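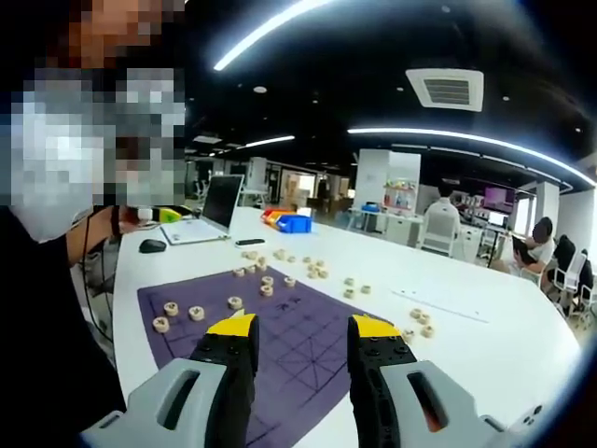
Trurkport, 2021-05-31

Roll-up xiangqi set

A roll-up xiangqi set is a form of Chinese chess equipment in which the board is a flexible mat and the pieces are flat discs marked with characters. It is the usual answer to the problem of owning a chess board and a small apartment. Purple mats like the one at Trurkport, with thin dark grid lines and pale wooden discs, are sold beside the more sober colors and are said to hide tea.

Board
The grid has nine vertical and ten horizontal lines, and pieces stand on the points where lines meet, a fact newcomers from Western chess accept after one or two arguments. Across the middle runs the river, often printed with characters. Each side has a palace marked by crossing diagonals, which the general may not leave, however badly things are going outside.

Pieces
A full set has 32 discs, 16 to a side. They are all the same shape and differ only in the character on top, so a player who can't read the characters has to learn them or lose. Traditional sets use different characters for some of the matching pieces on the two sides.

Setting up
Most owners tip the pieces out onto the table and sort them from there, a stage that can outlast a quick game. The mat needs a flat surface and a few minutes to forget that it was rolled.

Local use
The Arrieta reading room in Trurkport keeps 30 sets for loan, bought from the supplier Barer. Its catalog lists more than 189 loans since the sets arrived. Two sets are marked incomplete and remain popular.

See also: Sindolico (board game shop); Folding boards; Palace (xiangqi)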